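Ulik's learn-from-showing kit, tried out on a kitchen worktop
04/02/2019
By Onyekachi Ajayi

I'll say straight away that I came to the Ulik kit as a grump. I've sat through a lot of talks on teaching robot arms by example, and they nearly all end with a lovely video and a results table I don't quite believe. So when a copy of the software landed on my desk, along with the write-up of the method behind it, I wanted to see what it did with ordinary kitchen stuff (toaster, chopping board, fruit, the usual clutter) before I said anything nice.

The idea is simple enough. You guide the arm through a job by hand, you do that a good many times, and the software learns to link what its cameras see with how the arm ought to move. Plenty of people do that already. What Ulik adds is a second pass, where the system goes back over your examples and marks the bits where you dithered. It then leans on those bits less when it learns. I dither constantly, so this appealed to me!
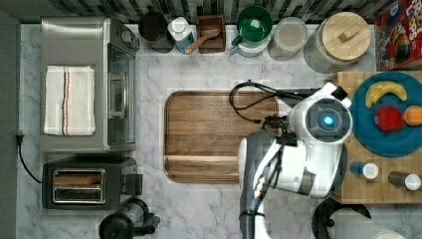
Setting up took me most of an afternoon, and a fair chunk of that was matching the camera views to the arm's own sense of where it is. The guide is good on this until the last page, where it suddenly assumes you've used the older Guston tools. I hadn't. I got there in the end by reading the settings file line by line with a cup of tea, but please, someone, write that page again.

Now the results. The write-up claims you can get by on 200 examples per task, against 620 for the plain method with no second pass. I gave it 200 on a toast task and ran the plain version on the very same set, and the difference was easy to spot. The plain one hovered and fussed over the slots — my own bad habits, played back at me — while the Ulik one mostly just got on with it. I was properly impressed.
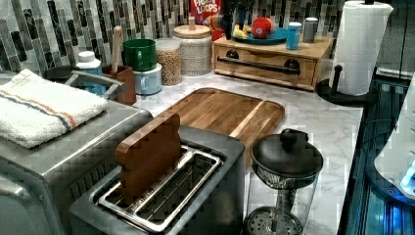 Onyekachi Ajayi
Reviews writer, home and lab robotics

Moving things about on the worktop was less happy. Shift the toaster a little and it coped. Turn it a quarter of the way round and it went for where the slots used to be, every single time. The authors do own up to this in their section on limits, which I respect, but it's a big gap if you want a robot for a kitchen where people put things down any old how.

I'd also like to know how the marking works when two people record the examples. My guess is that a slow, careful person gets treated as a ditherer, and that seems unfair on them. The Canpolat method asks you to score each example yourself, a dreadful chore, but at least you know what's been thrown out.

Would I keep using it? Yes, for short jobs with things in fixed spots. I'm giving it 4 out of 5, and I'll have another go in July when the next version is due.

Related reviews
Canpolat scoring tools: worth the bother?
Guston camera set-up, two years on
Ponilside starter arm: first look

Contact us | Copyright Ponilside Reviews | Back to top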